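Jutik Stamping Project

The Jutik stamping project is a student exercise in two-armed robot handling run by the Mitwood robotics club. It was set up by Cristian Apaza as the practical part of the club's second-term course, and takes its name from Jutik, the control program written by earlier members. Each course admits 28 students, who work in teams of up to seven.

Task

A robot must take a hand stamp by its handle, press it on a sheet of paper and lift it clear. One arm does the stamping. The other is kept open and may be used to steady or turn the sheet. Marks overlapping earlier ones are allowed in practice but not in the assessed run.
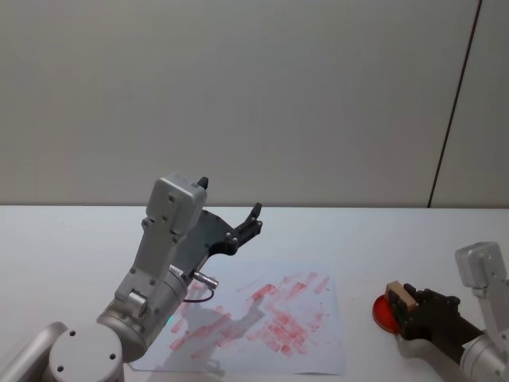
Stamp held by its wooden handle in the right gripper, beside a sheet of practice imprints.

The main difficulty is the angle of the stamp face. A stamp gripped off centre tends to meet the paper on one side and leaves a partial mark - a fault that the course notes call "edging". Teams correct it by changing the grip or by adding a small wrist rotation before contact.

Assessment

Each team submits five runs, recorded from a head camera and from cameras at the wrists. Marks are awarded for legibility, spacing and the release of the stamp. The wrist recordings are used mainly to check finger position, and teams are expected to note any stretch in which the paper leaves the view.
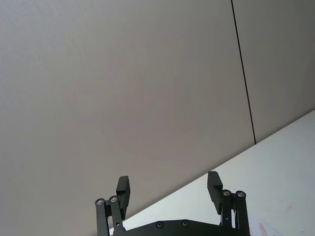

Reading time: 2 min

With the fingers spread and the gripper directed towards the wall, a wrist camera shows little of the sheet. Teams may therefore plan the approach from the head camera and change to the wrist view for the last part of the movement.

History

The first version of the exercise used a single arm and a fixed paper holder. Nelly Apaza rewrote the rules for two arms and removed the holder. The Montoya workshop, held each July, adopted the revised rules with a time limit of 24 minutes per team.

See also

Joteto (club competition)
Montoya workshop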